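Harriet Mahmoud
06/02/2022

I've been baking bread to sell for 18 months now, and a few people asked how I set prices. Short thread.

First mistake: I charged what the supermarket charges. A loaf takes me most of a day on and off, and my flour costs more than theirs because I buy it in small bags.

So I wrote everything down for a month. Flour, salt, seeds, paper bags, gas to the Silside market, the stall fee. I left out my own time at first. Even without it I was losing money on the rye.

The oven was the part I'd guessed worst. I read the meter before and after a bake day and it was double what I had in my head. Now I only bake when I can fill it.
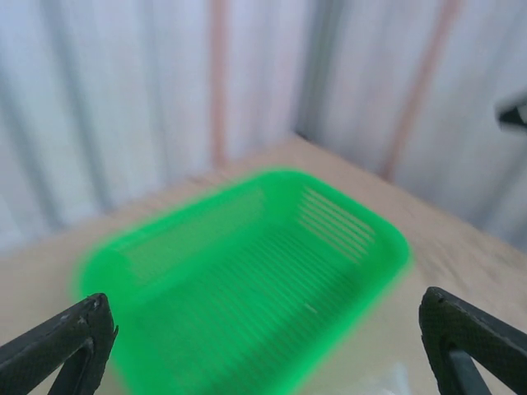 Next I looked at what was coming home with me. On slow weeks I had up to 9 loaves left at closing. Those have to be paid for by the ones that sell, so that went into the price too.

I cut the list down to 4 breads. White, seeded, rye, and a raisin loaf. The olive one was my favorite, but olives are expensive and the same two people bought it every time.

Then I raised prices, all on the same day. I put up a sign the week before. One customer complained and came back the next week anyway. Another told me she'd wondered when I would get to it.

Pre-orders helped more than the price change did. Orders close Thursday night and I bake to the list plus a few extra. Tamsin Van Dusen, who has the egg stall, let me copy her order form. It's one page.

Someone asked about cafes. I tried one in Endgate. They wanted 30 percent off and delivery by six in the morning. I did it through June last year and stopped.

I still don't pay myself much per hour. The rye makes money now, though. I'll post the cost sheet once I've fixed the column for bags.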